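The spreadsheet and I

Everyone who asks me how you get started with grippers expects an answer about grippers. They get one about a spreadsheet, and I watch the light go out of their eyes.

I was given the budget for our little automation project in June, on the grounds that I once owned a calculator. The project is called Wudard, for reasons that were explained to me at lunch and didn't survive pudding. My job was to plan what we'd buy for the first half-year. Giang Bạch would decide what we needed, I'd find out what it cost, and then Giang would decide what we needed again.

The first version of the sheet had one line on it, and the line said "grippers". I was proud of it. Châu Phan looked at it for a while and asked where the pads were. I said the pads came with the grippers. She said yes, the first ones do.

So there was a line for pads. Then spare pins, then cables, then a case to carry it all in, then a second case after we'd met the first. Rok Gashi wanted a line called "misc" and wanted it to be large. I gave him £40 and he behaved as though I'd slapped him.

We had quotes from two suppliers. Girkance sent a neat single page with everything on it except delivery. Clerorgate sent a document of such length that I printed it, which then had to go under consumables. Delivery from Girkance came to £385, a figure I have now said aloud so often that Ánh Đỗ says it along with me.
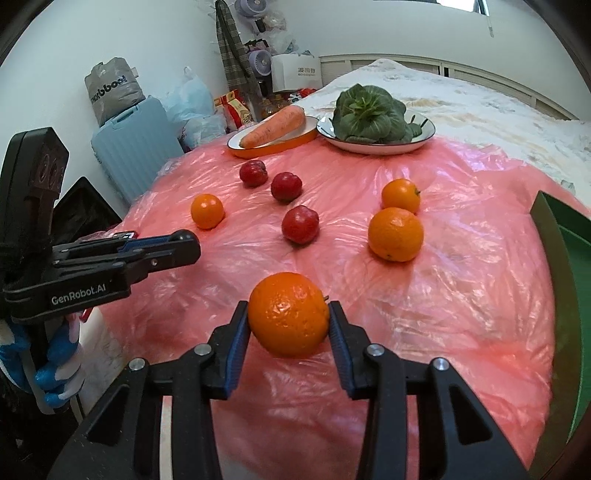
Consumables are where my planning fell apart, and I'd like a word about them. I had costed the hardware down to the last washer and put nothing at all against the things it would be picking up. Somebody has to buy the oranges. Somebody has to buy the carrot and the bok choy too, and the plates to put them on, and the pink plastic sheet, and the gloves. None of it costs much, but every bit of it arrives as a small crumpled receipt, and the receipts arrive at me. I spent longer last month deciding whether a carrot is equipment than I did choosing between suppliers. (It's under "materials". Diễm Trình thinks it should be "catering". We've agreed to stop discussing it.)

Fruit also goes off, and a budget drawn up by the half-year doesn't care for that. I tried buying in bulk to bring the price down and learned what a bag of soft oranges smells like. We now shop weekly and I've made my peace with the receipts.

If you're putting together one of these plans yourself, a few things I'd do sooner next time. Get the delivery charge in writing before you fall in love with the quote. Ask what wears out and how long a replacement takes to turn up; our last lot of pads took 6 weeks, and I'd allowed one. Buy the second pair of gloves. Give the person who wants a "misc" line a bit more than you think he deserves, as he'll spend it anyway and then you'll have to find it somewhere.

The sheet is up to 3 tabs now. Giang would like us to look at another gripper for the new year, and I've asked Girkance for a price with the delivery on it this time. They've sent me a neat single page. I haven't opened it yet.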